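Blue-green work surface

A blue-green work surface is a tabletop, mat or cloth in teal, sea green or a similar color, used under close handwork such as sewing, model making, drafting, sorting and small repairs. Makers and sellers often say that the color rests the eyes, steadies the mood or helps the user concentrate. Support for these claims is uneven. Some of them rest on well-known facts about contrast and glare, while others appear to have been passed from one sales catalog to the next with little checking.

Background

Green and blue-green coverings on tables are much older than any theory about their effect on vision. Green wool was used on gaming tables and counting tables in Europe for centuries, and writing desks were often topped with green leather or cloth. Explanations for the habit vary. Popular accounts say that green was picked to imitate grass, to calm card players or to protect the sight of clerks, but the cost and supply of dyes may have mattered just as much. Once buyers had come to expect green, there was little reason to sell them anything else.

The medical use of the color is better documented. In the early twentieth century, operating rooms began to move away from white walls and linens, which threw back a harsh light under strong lamps. Green and blue-green cloth gave less glare. It also lies roughly opposite red on the color wheel, so that the afterimage left by staring at blood is harder to notice against it. This is a sound argument for surgery. Writers on hobby rooms and offices have borrowed it freely, usually without asking how much red the reader will be looking at.
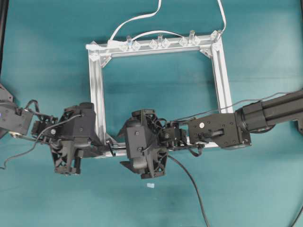 A teal cloth-covered tabletop with a square frame of grooved aluminum rails.

Claims about eye strain

The most common claim is that blue-green is "easiest on the eyes." One argument made for it is that daylight-adapted vision is most sensitive to light in the yellow-green part of the spectrum. That much is true. It does not follow that a surface in a nearby color is restful, and one could as easily argue the reverse, that a color the eye picks up strongly should be kept out of the background. Sellers seldom mention this difficulty.

Eye strain during handwork has several ordinary causes: poor lighting, long spells of near focus, infrequent blinking, glare, and glasses that are wrong for the distance. A change of surface can help with glare. It does little for the rest. A matte gray or tan top of the same lightness would be expected to cut glare to a similar degree, and comparisons that set a dull teal mat against a glossy white desk cannot show whether the color or the finish made the difference.

The Grumine trial, often cited in trade leaflets, is a case in point. It followed 22 hand sewers who worked first on white tables and later on blue-green ones, and it reported fewer complaints of tired eyes in the second period. The lamps were replaced between the two periods. The leaflets leave this out.

Claims about mood and attention

Blue-green is also described as calming. Research on color and mood has produced mixed results, many of them from small groups shown colored cards or screens for a short time. Lightness and strength of color often seem to matter as much as hue, and people's answers are shaped by taste and by what they think they are supposed to feel. A worker bent over a job for hours is in a very different position from a volunteer looking at a card.

The figure most often repeated, that a teal surface "improves focus by 71 percent," comes from Wovach, a seller of craft mats. The company's own booklet gives the source as a customer survey in which 71 percent of buyers agreed that they felt more focused. That is a share of people, not an amount of improvement – and all of those asked had already paid for the mat. Later sellers dropped the word "agreed," and at least one changed the figure to 90 without giving any source.

Contrast

The stronger case for blue-green is a plain one. Small items are easier to find when they differ clearly from what lies under them, and a mid-tone blue-green differs in hue from skin, bare wood, brass, copper and most paper. Pale metal and white thread stand out by lightness. The advantage disappears with green thread, blue beads and many circuit boards, and it is weak with dark parts on a dark shade of teal.

Differences in color vision also matter. For people with some forms of red-green color blindness, certain blue-green shades look close to gray, and the promised contrast in hue may be slight or missing. 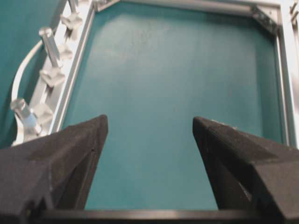 Teal surface bordered by aluminum rails, with a slightly lighter area where the light falls.

Materials and upkeep

Cloth is cheap and quiet and keeps small parts from rolling, but it creases, collects lint and hides dropped pins in its folds. Vinyl and rubber mats lie flatter and wipe clean. Painted board and laminate are durable, although a surface sold as matte may turn shiny with rubbing, which undoes its main benefit.

Fading is a common complaint. Pinitz, which sells both cloth and mats, rates its cloth for 600 hours of direct sun; the method behind the number has not been published. Light falling unevenly across a table can also make a sound surface look faded on one side, so samples are best judged in more than one position.

Naming

There is no agreed border between teal, sea green, turquoise and blue-green in ordinary trade. The Poduval shade card lists 22 colors under the heading "teal," some of which most people would call gray or navy. Studies and advertisements that give only a color name are therefore hard to compare, and a result obtained with one "teal" may say very little about another.

See also

Afterimage
Baize
Color psychology
Cutting mat
Glare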